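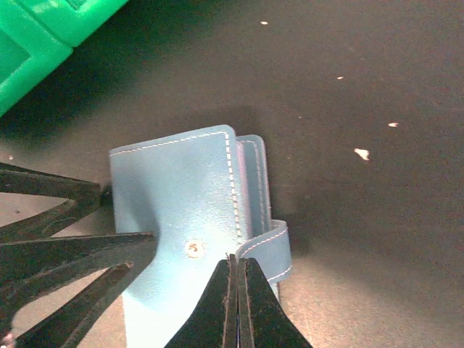 カードケースの整理と更新手続きについて(会員サービス課より)

ドルノラ共済会では、六月の窓口取扱期間にあわせ、会員の皆様にお持ちのカード類の整理をお願いしております。昨年度、シュトゥルタウ本部窓口およびガレゴス分室に寄せられたカード関係のご相談は2340件にのぼり、このうち705件が、カードの曲がりや傷、重ね入れによる取り違えに関するものでした。

お手持ちのケースをご確認いただく際は、はじめに中のカードをすべて取り出し、平らな場所に並べてください。スナップボタン付きの革製ケースをお使いの場合は、ボタンを外してから開き、留め帯を無理に引かないようお願いいたします。淡い色の革は爪の跡や汚れが残りやすいため、乾いた柔らかい布で縫い目に沿って軽く拭く程度にとどめてください。水拭きおよびアルコールの使用はお控えください。

取り出したカードは、日常的に使うもの、年に数回使うもの、使用しないものに分けます。ケースに戻すのは日常的に使うものだけとし、一つの差し込み口に二枚以上を重ねないことが望まれます。年に数回使うものは、仕切りのあるトレーなどに立てて保管すると、番号や券面の確認が容易になります。

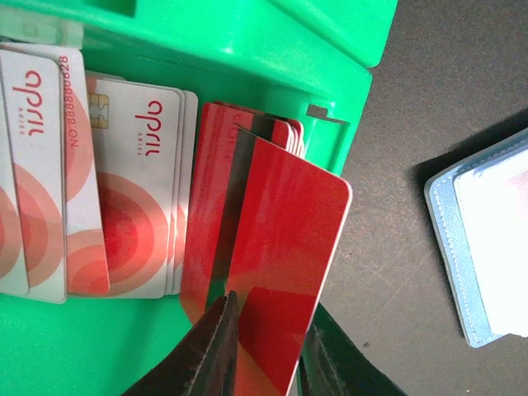
緑色のトレーに立てて収めたカード。白いカードと赤いカードをまとめて配置。

ICチップのあるカードは、チップの面が他のカードの縁とこすれないよう、向きをそろえて収めてください。古いカードを処分される場合は、磁気部分とチップを切断のうえ、お住まいの地域の区分に従って廃棄していただきます。ご自身での切断が難しい場合は、スタモスゲート会館一階の受付でもお預かりいたします。お預かりしたカードの返却には応じかねますので、あらかじめご了承ください。

仕切りトレーにつきましては、三区画のものを3000個用意し、希望される会員に一世帯一個に限りお渡しします。カードのほか、小袋や小物をあわせて収めることができます。
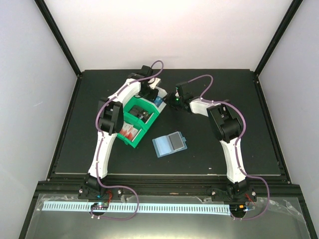 作業の際は、机の中央を空けてケースを置き、トレーをその脇に寄せておくと、出し入れの途中でカードが混ざりにくくなります。整理を終えられましたら、お手元に残したカードの種類と有効期限を控え、控えはケースとは別の場所に保管してください。

先行受付では、すでに379世帯からトレーのお申し込みをいただいております。お申し込みは各窓口備え付けの用紙にて、午前九時から午後四時まで承ります。郵送をご希望の場合は、送料をご負担いただきます。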